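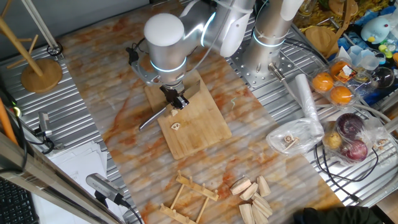
Lakeside camp swaps tent pegs for wooden floors, raises prices accordingly

Campers who have spent years sleeping on the slope at Trevaskis will have one less thing to complain about from May. The lakeside campground is replacing the lower half of its tent field with raised timber platforms, each with a canvas tent already standing on it and, according to the new brochure, "a real bed of generous personality."

The platforms are the work of Vustero, the holiday company that took over the site last fall and has been improving it ever since, mostly with signs. There will be 2 sizes. The smaller sleeps a couple and a cooler. The larger sleeps a family of five, provided the family of five is on good terms.

A week in the larger tent will cost $900 in high season. The smaller one goes for $480, bedding included, towels extra, and firewood sold by the bundle at the front desk between eight and ten in the morning, when few people want a fire.

Regulars who prefer to bring their own tent still can. Their pitches have been moved up the hill behind the shower block, where the view takes in the lake, the parking lot and, on a clear morning, the breakfasts of the people who paid more. The rate up there stays the same as last year, and so do the showers.

The kitchen shelter gets some attention too. Vustero has promised new counters, better lighting and a shelf for each party's food, with a lid against raccoons. The raccoons at Trevaskis have handled lids before, and a sign asking guests not to feed them has been up so long that something has chewed a corner off it.
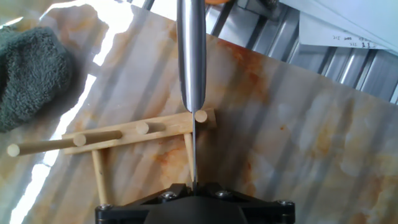 A wooden slat, seen up close.

Booking is by way of Skinix, an online system that replaces the spiral notebook in the office. The company says the change has gone smoothly. Several guests who tried it in January were offered a site in the boathouse, which has no sites, and one was thanked for reserving the whole month of August. Those bookings have since been corrected, and the notebook has been seen back on the desk – open, with a pen in it.

Some 30-year customers have asked whether their usual spot will be held for them. The answer is yes, if they book before the end of March, and if their usual spot isn't now a platform. Anyone in the second group will get first pick of the hill.

The camp store will reopen at the same time under the Meritz name, selling ice, fishing line and a coffee that costs more than the fishing line. The rowboats are back, repainted. Dogs are welcome in the hill pitches and in the smaller tents, but they are not allowed in the larger ones, which have rugs.

Vustero says it has mailed 2,000 brochures to past guests. The cover shows the lake at sunset from the old tent field, before the platforms went in.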